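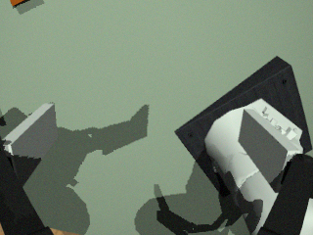
Minutes, gripper comparison meeting
Sunday, project room

Present: Ottilie Schnyder (chair), Väisänen, Wada
Apologies: none

1. Minutes of the last meeting
Agreed with one change. Item 4 should say "pad angle", not "pad length".

2. Simulated runs
Wada reported on the wrist view renders from the Trostis simulator. The task is the white part on the black board, over the green mat, with the two-finger gripper and flat grey pads. 392 runs were finished with the Nirkell controller and 63 with the old one. Väisänen said the two sets could not be compared until the old controller had more runs. Agreed.

3. Shadows
The finger shadows on the mat are dark and hard-edged, and the raised characters on the white part are not clear enough to read. Väisänen asked for softer lights in the next batch. Wada would prefer to keep the hard lights in half of it. Ottilie decided on half and half.

4. Pads
Short talk about rounded pads. Wada has a model ready but the contact settings are not done. The flat pads stay in for now, and both sorts will be run with the same 8 start positions.

5. Camera
Väisänen wants a second view from the side. Left over to the next meeting.

Actions
Wada: more runs on the old controller; contact settings for the rounded pads.
Väisänen: light settings, and a note on the side camera.
Ottilie: book 2 more nights on the render machine.

Next meeting: same room, 10.30.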